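The Weight of Dinner

Carbohydrate counting is taught as arithmetic. A program in Lacson has spent the past year on the measurement that comes before the arithmetic.

May 20, 2025

The calculation at the centre of mealtime insulin dosing is short. Grams of carbohydrate in the meal are divided by the person's insulin-to-carbohydrate ratio, a correction is added or subtracted for the glucose reading, and any insulin still active from the last dose is taken into account. Pumps and bolus calculators do this in less than a second. The ratio is reviewed in clinic. The correction factor is reviewed in clinic. The gram figure is entered by hand, by somebody who is usually hungry.

The Kolletti program, run out of the diabetes education centre in Lacson, was set up to look at that last number. Participants were adults using either multiple daily injections or a pump. They estimated the carbohydrate in their evening meal in the usual way, entered the estimate, and then weighed each component on a kitchen scale before eating. Both figures went into Fledis, the centre's logging software, along with a short description of the meal and whether the food had been weighed raw or cooked. By the close of enrolment in November the log held 2,166 usable meals.

The program was not a trial. There was no control group and no glucose outcome, and the centre's report is plain about both. What it offers is a catalogue of where the errors come from, sorted by food and by method, in a population that had already been taught to count.

Most of the meals were ordinary. Pasta, rice, potatoes and bread supplied the bulk of the carbohydrate, with milk, fruit and sauces behind them. Restaurant food was excluded at the design stage, because the weighed figure could not be matched to a recipe. Packaged single-serve meals were kept but analysed separately, as the participant was generally copying a number from the label.

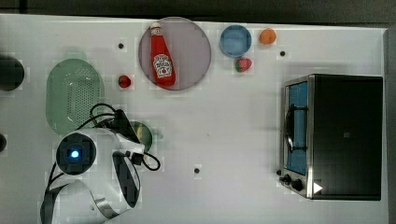
Weighing everything is fine for a study, one participant wrote on the exit form, but the form should have asked how many of us would still be doing it in a year. My answer would have been breakfast and pasta, and nothing else.

The answer was not unusual, and the second phase of the program was redesigned with it in mind. The question changed from how accurate weighing is to which foods repay it. A scale used for three or four foods is a different proposition from a scale used for all of them, and the log was detailed enough to say which three or four.

The largest single source of discrepancy was the raw-to-cooked conversion. Dry pasta is close to three-quarters carbohydrate by weight. Cooked pasta is nearer to 30 per cent, depending on shape and cooking time, as it has taken up water and the carbohydrate has stayed more or less where it was. A person who weighs 200 g of cooked penne and applies the cooked factor of 0.30 arrives at 60 g. The same person applying the dry factor of 0.72 arrives at 144 g. Nobody in the log made that error in full and dosed for it - the number looks wrong on the screen - but partial versions were common. The typical case involved a family pot, with the dry weight read from the package, the cooked food divided by eye, and the share assumed to be equal.

The arithmetic of a smaller miss is worth setting out. At a ratio of one unit to 12 g, an overestimate of 24 g adds 2 units to the dose. For a person whose correction factor is 2.5 mmol/L per unit, that is a theoretical fall of 5 mmol/L beyond the target. Somebody starting the meal at 7 mmol/L would be treating a low before the dishes were done, or would be relying on a pump's automated suspension to blunt it. Underestimates have the opposite effect, are less urgent, and accumulate in the average.

Rice behaved much like pasta, with more scatter. Long-grain rice cooked by absorption retains all of its water. Rice boiled in excess water and drained loses some starch and retains a variable amount of moisture, and rice held in a cooker for two hours dries at the edges. The Kolletti protocol settled on weighing the whole cooked batch once, dividing the total carbohydrate from the dry weight by the batch weight, and writing the resulting factor on a piece of tape stuck to the pot lid. It is inelegant and it performed better than any published table. 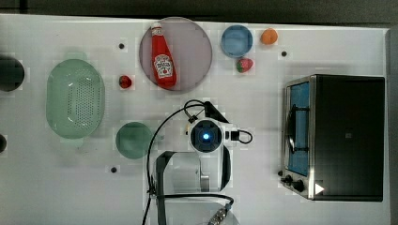

Potatoes were the surprise in the other direction. Boiled potatoes change weight very little, and visual estimates of whole potatoes were reasonably close to the scale. Mashing them removed the advantage. Once the outline of the individual potato was gone, participants tended to underestimate, and the error widened with the size of the serving. Roasted potatoes lose water and become denser in carbohydrate per gram, so that a weighed portion with a boiled factor came out low.

Fruit produced small errors that appeared often. The usual teaching figure is 15 g of carbohydrate for a small piece, and for a small piece it serves well. Supermarket apples are frequently not small. The program's handout now gives a carbohydrate factor for the edible portion and suggests weighing a week's apples once, at home, to find out what sort of apple the household buys. Berries were the exception. Most have so little carbohydrate per piece that misjudging a handful makes no practical difference to the dose.

Sauces divided into two groups. Cream and cheese sauces carried less carbohydrate than expected and were often overcounted. Bottled sauces with added sugar were often omitted from the count altogether. A tablespoon of ketchup is commonly labelled at 4 or 5 g, and few people stop at one. On its own this is half a unit or less at the ratios common in the group. Combined with an undercounted portion of mash, it was enough to shift the dose by an increment.

Labels were read correctly more often than the educators had predicted. The residual difficulty was fibre. Canadian labels include dietary fibre within total carbohydrate, so it has to be subtracted if the person has been taught to dose on available carbohydrate. Imported products may follow a different convention, with fibre declared separately and already excluded. Subtracting it a second time yields a figure that is too low. For white bread the discrepancy can be ignored. For high-fibre wraps and bran cereals it cannot.

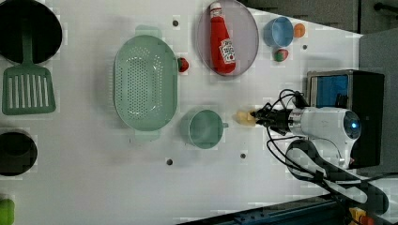

The second phase also compared aids. Participants were assigned to a full-size digital scale, a set of measuring cups, or the Atberg cards, a deck of printed portion outlines at life size. The cards were developed for people who travel or eat at other people's tables, and they take up less room in a bag than a scale. They did well with flat foods of predictable thickness, such as pizza, flatbread and pancakes. They did poorly with anything heaped. An outline gives area, and the missing dimension is the one that varies with the person holding the spoon.

Measuring cups fell between the two. The main problem was compression. A cup of cooked rice levelled off gently and a cup of the same rice pressed down with the back of a spoon are different weights, and participants were consistent with themselves but not with each other. For dosing purposes, consistency within one person has value of its own. If someone always packs the cup, and the ratio has been adjusted over months of packed cups, the error has in effect been absorbed into the ratio. The educators were reluctant to disturb this where glucose results were satisfactory, and the revised handout says so in a footnote.

The same reasoning argues against changing method and ratio in the same week. A person who moves from cups to a scale may find that the gram figures fall while the food stays the same, and with them the dose. The centre's advice is to log both figures for two weeks before dosing on the new one, and to bring the log to an appointment.
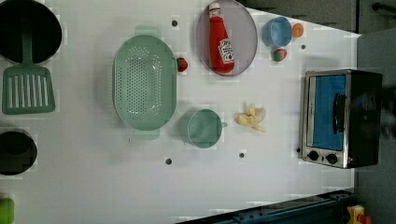 Water is the variable that the revised protocol handles with most care. A factor derived from a batch holds only if the food is weighed in the same state each time, and participants had been weighing at different points between the stove and the plate. The instruction now is to drain, wait one minute, and weigh. Equipment has some bearing on this. An oval green colander of the sort on the table here, its base a close grid of small holes, has tab handles at both ends and can be lifted and shaken before anything goes on the scale. The sage-green spatula has long parallel slots, and if a tool like that is used to serve food in a thin sauce, some of the liquid stays in the pan and should not be counted with the portion. The protocol therefore asks that the plate be tared and the food weighed on it, after serving, and that a sugared sauce be weighed separately where possible.

One matter the program did not resolve is fat and protein. Large, high-fat meals delay the glucose rise and can extend it for several hours, and an accurate carbohydrate figure delivered as a single dose at the start may be correct in amount and wrong in timing. Fledis records fat only if the participant enters it, and few did. A separate protocol is in draft.

The log itself is being cleaned for a third phase, which will be limited to households cooking a shared evening meal. Participants will weigh pasta, rice, mashed potato and breakfast cereal, and estimate everything else. The educators regard that list as the most that can reasonably be asked of people over a full year. The tape on the pot lid has been retained.

Readers who dose insulin should not alter a ratio or correction factor on the basis of this article. Changes should be discussed with a diabetes care team.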